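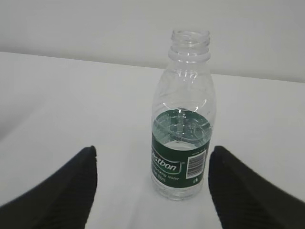 实验室完成夹爪与腕部相机对比测试首阶段工作

2023年2月24日,智能操作联合实验室召开阶段总结会,通报夹爪与腕部相机对比测试首阶段工作情况。实验室负责人博拉姆·马滕斯(Bram Martens)主持会议,测试组组长科尔内尔·马约尔(Kornél Major)作工作汇报,机械臂、视觉和控制三个方向的研究人员参加会议。

本次对比测试旨在为实验室下一代桌面操作平台的选型提供依据。参与比较的夹爪共三款,分别为Patach平行夹爪、Arnard自适应夹爪和Potis柔性指夹爪,均安装于同一型号的六轴机械臂末端,并由Lukoševičius控制器统一调度。测试组对三款夹爪使用相同的抓取程序、相同的接近速度和相同的判定标准,操作人员按轮次更换,以减少人为因素对结果的影响。

据马约尔介绍,首阶段共完成抓取试验849次,涉及日常物品47种,包括瓶装水、纸盒、餐具、线缆和软包装袋等。其中,透明物体被列为重点项目。盛有部分饮用水的透明塑料瓶瓶壁反光强,瓶身上部与浅色桌面的对比度低,深度相机在该区域容易出现数据缺失,仅依靠点云难以稳定确定瓶身轮廓。测试组在腕部加装小型彩色相机,以瓶身标签和瓶颈螺纹作为定位参照,再由控制器修正夹爪的下降高度和开合宽度。敞口瓶的试验还增设了姿态要求,提起和放回过程中瓶身倾斜超出限值的,一律记为失败。

汇报显示,三款夹爪各有适用范围。Patach平行夹爪在瓶类和盒类物品上表现稳定,抓取成功率为97%,为三款中最高;Arnard自适应夹爪对形状不规则的物品适应性较好,但闭合过程中指节姿态变化较大,对腕部相机的视野有一定遮挡;Potis柔性指夹爪对软包装袋的损伤最小,但提起较重物品时存在下垂现象,放置精度有待提高。指面材料方面,带斜向纹路的指垫在光滑塑料表面上的打滑次数少于平面指垫,测试组建议将其作为后续试验的标准配置。

在相机部分,测试组比较了腕部安装与固定支架安装两种方案。腕部相机在接近目标的最后阶段能够同时观察到两侧指尖与物体,便于判断对中情况;固定相机覆盖范围较大,但在机械臂进入工作区后容易受到遮挡。会议认为,两种方案可以配合使用,由固定相机完成粗定位,由腕部相机完成末段修正。控制器方面,测试组共记录通信延迟异常18次,均发生在图像传输与力控指令并行期间,有关日志已移交控制方向研究人员分析。

马滕斯在会上表示,对比测试的价值在于条件一致、记录完整,各方向应按照统一格式整理原始数据,失败案例与成功案例同等保存。他要求测试组进一步核对判定标准,对光照变化和桌面材质变化两项因素补充试验,不得以单一环境下的结果代替整体结论。

会议同时对下一阶段工作作出安排。第二阶段测试定于4月启动,将增加玻璃器皿和金属罐体两类物品,并引入连续抓放任务,考察夹爪在长时间运行中的稳定性。相机标定流程将改为每轮试验前执行一次,标定结果随试验记录一并归档。首阶段测试报告经内部审核后,将提供给各合作单位查阅,相关单位可向实验室综合办公室提出申请。

(智能操作联合实验室综合办公室供稿)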